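Forum Maison et bricolage > Chauffage et isolation
Sujet : Purger les radiateurs, avant ou après la remise en pression ?

fares_n
Bonjour à tous, on a emménagé à Taltmont en octobre et depuis, le radiateur de la chambre du fond reste froid en haut et tiède en bas. La chaudière affiche une pression un peu faible le matin. Mon beau-père me dit de remettre de l'eau d'abord, mon voisin me dit de purger d'abord, et moi je n'ose plus toucher à rien ! La maison a 14 radiateurs en fonte, tous sur le même circuit. Vous faites comment, vous ?

vieuxfonte
Salut Fares et bienvenue. Froid en haut, c'est de l'air. Tu coupes le circulateur, tu laisses reposer un moment, tu purges en commençant par le bas de la maison et tu finis à l'étage. Ensuite tu remets en pression. J'ai toujours fait comme ça et mes radiateurs sont plus vieux que moi.

Shadi Matar
Pas d'accord avec vieuxfonte sur l'ordre. Si la pression est déjà basse, à l'étage l'eau ne monte plus et tu vas aspirer de l'air par le purgeur au lieu d'en chasser. Je remonte toujours un peu avant, à froid, et je complète après. Chez ma sœur on a fait l'inverse, on y a passé l'après-midi (et la serpillière avec).

vieuxfonte
Mouais. Un peu faible, ça ne veut pas dire à zéro. Mais bon, si c'est vraiment bas, je te l'accorde.

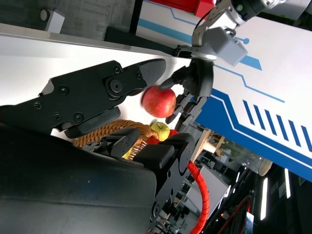
fares_n
Et une fois que tout est purgé, je remets la pression à combien ?

Shadi Matar
Entre 1 et 1,5 bar à froid pour une maison à un étage, et tu recontrôles le lendemain, il reste souvent des petites bulles qui remontent pendant la nuit.

jad_f
Je me permets : avant de sortir la clé, regarde si le robinet thermostatique n'est pas grippé. J'ai purgé trois fois le même radiateur avant de comprendre que le pointeau était coincé. Tu dévisses la tête, tu appuies doucement sur la petite tige, elle doit revenir toute seule. Si elle ne revient pas, surtout pas de pince !!

vieuxfonte
Là-dessus jad a raison, j'aurais dû commencer par ça. Quoique, un pointeau coincé, en général c'est froid partout.

omar_s
Et un désembouage ? On m'a demandé 463 euros, j'ai trouvé ça salé.

Shadi Matar
Tout dépend de ce qui est compris dedans. Mais pour un seul radiateur froid en haut, je ne ferais pas venir quelqu'un.

fares_n
Merci à tous ! J'ai remonté à 1,3, j'ai purgé du bas vers le haut, ça a sifflé un bon moment dans la chambre du fond et maintenant il chauffe jusqu'en haut. La tige du robinet revient bien aussi. Par contre celui de l'entrée fait glouglou, je le refais demain.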